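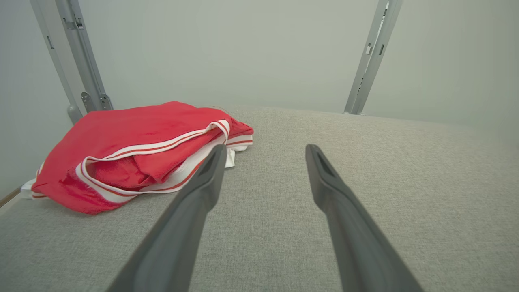 Figure 2. Light gray woven fabric, straight back edge against the wall.

Section 3: Covering a Bench Top or Platform with Woven Fabric
Pandmont Workroom Guide, February
By the Pandmont documentation desk

This section covers the fabric layer only. The base board must already be cut, sanded, and fixed as described in Section 2. If the board still moves when pressed at a corner, stop and return to that section.

3.1 Materials

Woven cover fabric, medium weight, with a plain or fine textured weave. The Drardale 831 cloth is used for the measurements in this guide. Other fabrics can be used if they do not stretch more along the width than along the length.
Foam or felt underlay, cut to the exact size of the board.
Staples and staple gun.
Spray adhesive, low tack.
Fabric chalk, long ruler, sharp shears.

NOTE: Do not use fabric with a rubber backing. It bunches at the corners and the staples will not seat fully.

3.2 Preparing the fabric

1. Unroll the fabric face down on a clean floor. Leave it flat overnight if it has been stored folded.
2. Find the grain. Pull one thread at the cut end until it runs the full width, then trim along the gap it leaves.
3. Place the board on the fabric, top side down, with the back edge parallel to the trimmed end.
4. Mark a margin outside the board on all four sides. The margin must equal the board thickness plus the underlay thickness plus 3 inches.
5. Remove the board and cut along the marks.

CAUTION: Cut with the grain. A cover cut off the grain looks straight when it is first stapled and pulls to one side as the fabric settles. It cannot be corrected without removing the cover.

3.3 Fixing the underlay

1. Vacuum the board. Grit left under felt shows through light colors.
2. Spray a thin coat of adhesive on the board, not on the underlay.
3. Wait until the adhesive is tacky. See the can for the time.
4. Lower the underlay from the back edge forward and smooth it by hand. Do not use a roller on foam.
5. Leave for 20 minutes before continuing.

WARNING: Spray adhesive is flammable. Work with the windows open and turn off any heater or pilot light in the room.

3.4 Stapling

1. Lay the fabric face down and center the board on it, underlay side down.
2. Start with the back edge. Fold the margin over and set one staple at the middle.
3. Move to the front edge. Pull the fabric until the surface is flat but the weave is not distorted, and set one staple at the middle.
4. Repeat on the two short sides.
5. Return to the back edge and work outward from the middle, stopping 2 inches before each corner. Do the front edge next, then the short sides.
6. Turn the board over and check the surface before closing the corners. Ripples at this stage are removed by lifting the nearest staples, pulling, and stapling again.

NOTE: Keep the back edge as the reference edge throughout. If the board sits against a wall, any waviness there is easy to see from the front.

3.5 Corners

1. Pull the point of the fabric toward the center of the board and set one staple.
2. Fold one side flat over it, then the other.
3. Trim excess cloth inside the fold if the corner is thicker than the rest of the edge.
4. Staple through all layers. Tap down any staple that stands proud.

3.6 Care

Vacuum with a soft brush. Blot spills with a white cloth and plain water. Do not scrub, as the weave will fuzz. Solvent cleaners can soften the adhesive and must not be used. For replacement cover sizes, see the Trurnbridge size table in Appendix A.

Comments

benchtop_k: For 3.4 step 3, how tight is tight enough? Mine sags in the middle after a month.

Pandmont support: Check that the underlay is bonded across the full board. Sag with tight edges usually means the foam has come loose. See 3.3.

oldshears: I used upholstery tacks instead of staples. Worked fine, took twice as long.

mreed_sews: The margin in 3.2 is generous. I would still cut it that size on a first attempt.

Contact: Pandmont Workroom Guides, Alemayehu Building | Copyright Pandmont | Back to top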